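Greifertechnik im Praktikum, Einheit 2: Handgeführte Greifer im Vergleich
Betreuung: Ramesh Rana

Zwei Sätze Finger stehen zur Wahl, Kivi und Pikasden, und beide machen richtig Spaß! Ihr führt den Greifer selbst von Hand, die Kamera sitzt am Werkzeug und schaut zwischen den Fingern nach vorn. Genau dieses Bild bekommt später der Regler - also gewöhnt euch früh daran, mit der Kamera zu denken.

Achtet beim Anfahren auf drei Dinge: Öffnungsweite, Neigung der Finger, Verdeckung. Gerade die Verdeckung wird gern unterschätzt, und bei durchsichtigen Kunststoffteilen kommen noch die Lichtkanten dazu. Tolles Testmaterial!

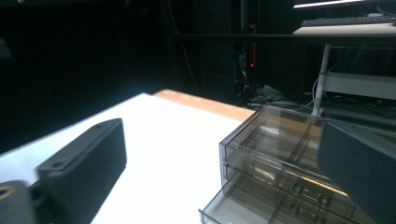
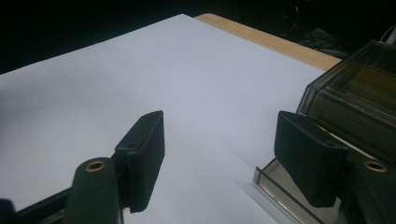
Abb. 1 und 2: Blick der Greiferkamera, in beiden Fällen verdeckt der rechte Finger einen Teil des getönten Kunststoffobjekts.

Aufgabe: Pro Fingersatz 43 Anfahrten, Öffnungsweite zu Beginn 80 mm. Notiert, ab wann ihr die Objektkante im Kamerabild verliert. Wer mag, wiederholt das Ganze mit anderem Untergrund - Arūnas Vītola hat dazu im letzten Kurs sehr schöne Kurven gezeichnet.

Abgabe der Protokolle im August, Raum 644.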